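3.2 Collecting the small-object demonstrations

The household half of the Pluto set was easy to collect and dull to watch. Cups, sponges and tins are forgiving things, and an operator with an hour's practice can produce a usable demonstration of most of them before the kettle boils. The small-object half took up the rest of the winter. We define a small object as one whose shortest side is less than the width of a single fingertip of the gripper, a definition we arrived at after a long argument about whether a marker pen counts. (It does.)

Operators drove the arm by hand-guiding for the first batch and by the paired leader arm for everything after that. Hand-guiding gives lovely smooth paths and a great many views of the operator's sleeve. A model trained only on that first batch, described in Section 5, learned to hesitate until something resembling a forearm came into view. We kept the batch in the release, flagged, for anyone who would like to repeat our mistake under controlled conditions.

Each session ran to 40 attempts, with a pause halfway. An attempt began when the operator pressed the foot switch and ended when they pressed it again, whatever had happened in between. Earlier sets, including Mernent, trimmed their recordings to the moment of success. We left ours alone, with the dithering intact. Carhuamaca's view, which prevailed, was that a learner that has never seen anyone dither will have no idea what to do when its own turn comes. Failed attempts make up 700 of the recordings and carry the same labels as the rest, plus one of five failure codes. The fifth code is "other" and is the most popular.

Earbuds deserve a paragraph to themselves. They are small, glossy, rounded on every side that matters and shaped to fit an ear, a place the gripper has no cause to visit. The case adds its own trouble: white plastic against white plastic, with curves that throw back whatever light is in the room. Depth readings on such surfaces were poor enough that we stopped using them for this task and relied on colour views alone. Figure 4 gives the wrist view, with one earbud between the fingers and a second piece partly hidden by the right one. The scratches on the fingers are left in on purpose. We considered polishing or replacing them between sessions, and decided that a learner which needs clean fingers will not have a long career.

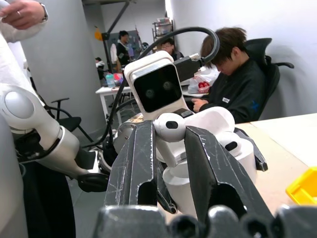 Figure 4. Wrist camera view from the earbud task. A white earbud sits between and just behind the gripper fingers; a second earbud-shaped piece is partly covered by the right finger. Other equipment and people in the room appear behind.

3.3 Backgrounds

We made no attempt to screen off the room. The usual practice is a plain cloth on three sides, which yields tidy pictures and a policy that is baffled by furniture. Ours were recorded in a working room with chairs, shelves, other arms and colleagues in it, and the wrist camera took in whatever lay behind the object. People were asked to carry on as normal — an instruction that most of them followed with some talent.

This has a cost. In a trial on 800 recordings, a model given full views took longer to settle than one given a tight crop of the fingers, and for the first third of training it was plainly worse. It then caught up, and on the test objects in the Flivholm room, which neither model had seen, it was the better of the two. Castaño repeated the comparison with the crop widened in steps and found no sharp point at which the room began to help. The full table is in Appendix B.

Everyone who might appear in a recording agreed to it beforehand, and faces are blurred in the public release. The blurring tool was run on every view and then checked by eye, a job we split evenly after the first person to try it asked to be moved to cable repair. It missed few faces. It did blur a number of wall sockets, and we have restored those.

3.4 Labels

Each of the 1,000 small-object recordings kept for training carries a task sentence, a start and end time for the grasp, and an outcome. Task sentences were written by the operator straight after the attempt, in their own words. Following Ó Riain, we did not correct them. "Put the thing back in its thing" therefore appears in the set eleven times, and the model handles it rather well.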